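Chapter 4
Buying a Hand-Held Gripper Kit
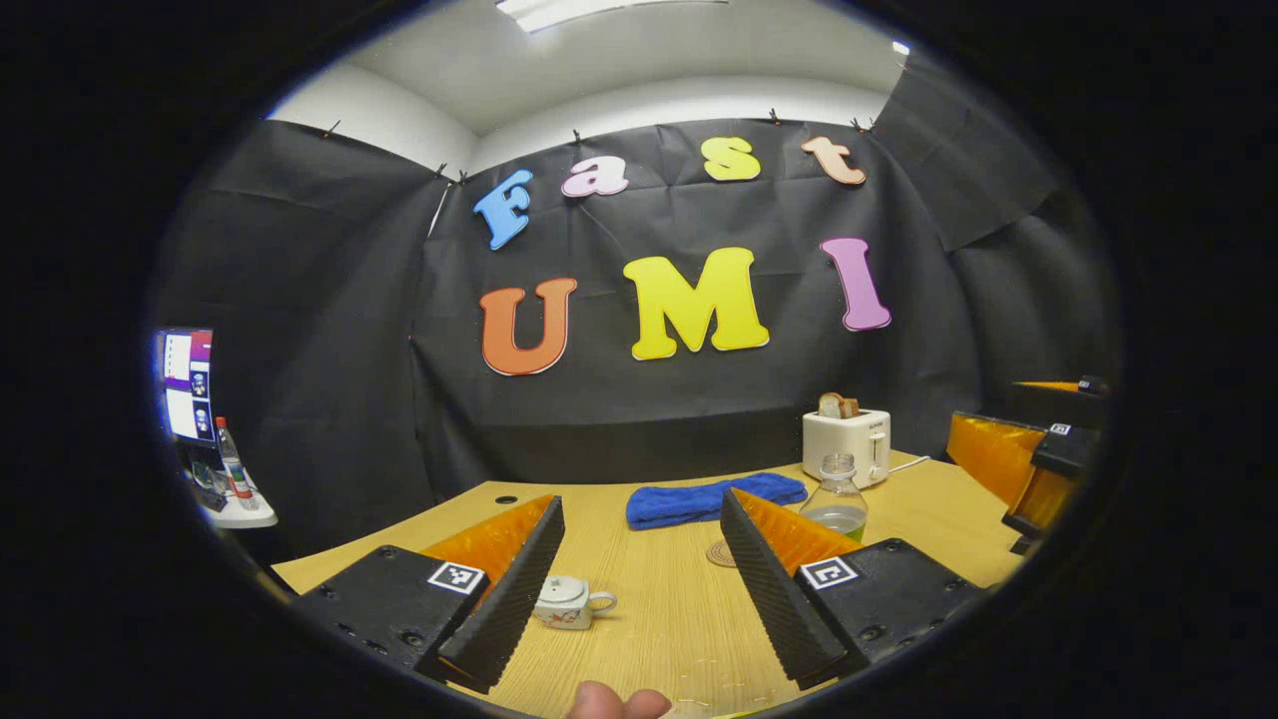
4.1 What the buyer is paying for

Chapter 3 dealt with arms that are taught by moving the arm itself. This chapter turns to hand-held gripper kits, in which a person carries the gripper and does the task directly. The robot comes in later, or on another site, or in some cases is never bought at all because the customer only wants the recordings.

A kit of this type is sold as a package. The gripper is the part that gets looked at in a sales meeting, but it is often less than half of the price. The rest goes to the mounting parts, the software license, spare finger pads, setup help and a support period. A buyer who compares two grippers and ignores the other lines on the quote will usually compare the wrong things.

Three suppliers are used throughout the chapter. Grernamov sells a complete kit at a single price. Lakance sells the gripper alone and leaves the software to the customer. Galanis does not sell hardware to small customers and rents it by the month with a technician on call. Their offers overlap enough to be compared, though not line by line.

4.2 Reading the quote

Table 4.1 at the end of the chapter gives the three quotes in full. In short, the Grernamov kit is listed at $2,422 with one gripper, two sets of pads and a year of software updates. Lakance asks $1,767 for the gripper and one set of pads. Galanis charges a deposit of $2,000, returned at the end of the rental, plus the monthly fee.

The Lakance price looks low until the missing items are added. A site that already has someone able to write and maintain the recording software may still find it the cheapest. A site that does not will have to hire that work out, and the quotes for it vary widely.

Check the date on any quote. The Grernamov figures used here were valid on 15 May 2024, and the company had changed its pad prices once already in March of the same year.

4.3 The parts that wear

Fingers and pads take most of the abuse. On the gripper at the start of the chapter, each finger has a black ridged jaw with an orange pad behind it, and a square marker is printed on the black base plate. Ask the supplier which of these can be replaced separately. With some kits a torn pad means a new finger, and a new finger means calibrating the tool again.

Markers deserve a question of their own. A scratched or dirty marker can spoil a recording without anyone noticing until the data is checked. Ask whether the marker is a sticker, a printed plate or part of the molding, and what a replacement costs.

4.4 Trying it before paying

A supplier's demonstration is normally done with one or two objects that suit the gripper. A better trial uses things from the buyer's own work, with different shapes and surfaces. The table in the opening picture has a teapot, a folded blue towel, a clear bottle, a cork coaster and a toaster, and that is a fair spread for household tasks. A teapot handle, a soft towel and a flat coaster ask for quite different grips. Clear plastic is worth including in any trial, as it is hard for many vision systems.

Let the people who will use the tool do the trial. Weight and grip shape matter a great deal over a full shift - much more than they do in a ten-minute visit.

4.5 Case: Brendness

Brendness is a contract packing firm that wanted recordings of its staff handling mixed goods. Gilmar Tavares, the purchasing manager, asked all three suppliers for a trial. Lakance sent a unit by mail with no instructions beyond a single sheet. Grernamov sent a kit and held a video call. Galanis sent a technician for the morning.

Eleven workers tried each gripper and filled in a short form. The scores for comfort were close. The scores for ease of setup were not, and Lakance came last by a wide margin. Tavares chose the Grernamov kit and wrote in his report that he would have rented from Galanis if the project had been shorter.

Keep this case in mind while working through Section 4.6, where the cost of each offer is worked out month by month.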